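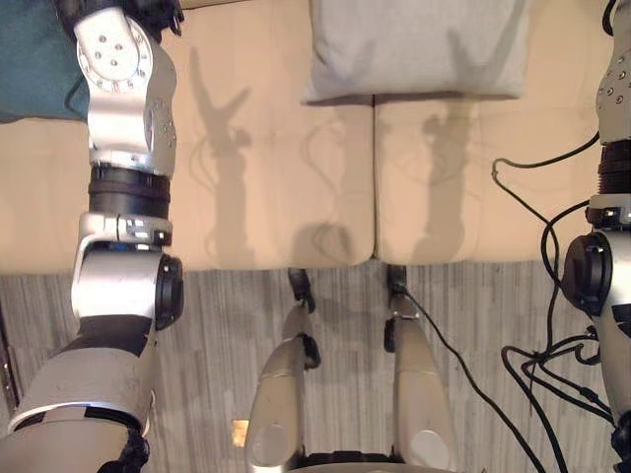 Drirnen is a whole-body motion planner for two-armed legged robots that work inside furnished homes. It takes a goal such as "put the pillow at the left end of the sofa" and returns joint paths for the arms and legs together, on the theory that a robot which plans them separately will sooner or later introduce one to the other. The software was written at Batside, a small robotics company, and has been maintained since its third major version by the Ochoa Group, which inherited the code, the bug list and most of the arguments.

Background

Batside's earlier planner treated the legs as furniture. Once the robot had walked to a spot, its feet were frozen and the arms did the rest. This worked well at tables, where the company did its testing, and poorly at sofas, where its customers wanted things done. A sofa is low, deep and soft, and its front edge sits about where a robot would like to put its shins. Drirnen was begun as a patch for this one case. The patch grew until it was larger than the planner, at which point it was given a name.

The name has no agreed meaning. The manual says it is a place; the release notes for version 2 say it is a typing error that had already been printed on the mugs.

How it works

Planning runs in 3 stages. The first, called staging, picks a stance for the legs. Stances in which a foot tip rests against the base of a piece of furniture are permitted, but they are scored as contacts and must be declared in the task file. Undeclared contact stops the plan, and the error message, "unexpected sofa," is well known to users of the package.

The second stage searches for arm paths. Each arm is modeled as a chain of capsules, slightly fatter than the real thing. Soft surfaces such as cushions and blankets are given a depth the gripper may press into, with a cost that rises the further it goes. Pillows are handled as obstacles until the moment they become the goal, a change of status that accounts for a good share of the code.

The third stage checks the result against the head camera. Drirnen compares where the arms should appear with where they do appear, and corrects small errors in the joint readings. The arms take up so much of the view in close work that early versions spent most of their effort discovering them.

The shadow problem

Ceiling lights put a second pair of arms on whatever the robot is reaching over, and on a pale sofa those arms are very convincing. Drirnen 1 filed them as obstacles. Since they moved whenever the robot did, the planner would back away, find the obstacle backing away too, and call this progress. One logged run lasted 349 replans, during which the gripper did not reach the cushion.

The current release uses a filter called Marwood, which predicts the shadow of each link from the arm's pose and an estimate of the main light, then removes any matching dark patch that shows no height in the depth data. It was tuned on 2,621 labeled views of living rooms. Marwood handles arms well. Loose cables are harder, as they follow no joint and cast shadows of much the same shape as themselves. The default setting treats every cable-like shadow as a cable, a policy that has cost time and saved connectors.

Limitations

Drirnen does not model cable slack beyond a fixed margin around each arm, set at 70 millimeters. Users who dress their cables generously are advised to raise it, and users who raise it are advised to expect fewer plans. Striped carpet can upset the estimate of foot position when the stripes run in the direction of travel, and the manual suggests a different carpet. Glass coffee tables are unsupported and have been listed as "coming in June" in four successive editions of the manual, none of which gives a year.

Release history

Version 1 covered single-arm reaching with both feet fixed. Version 2 added joint planning for arms and legs, along with the task file. Version 3 brought in Marwood and removed a setting named "brave," which switched off collision checking and had been left on by default. The most recent maintenance release is dated 10/4/25 and fixes a fault in which blankets were classified as floor.

See also

Whole-body control
Self-filtering (robot perception)
Contact planning
Deformable object handling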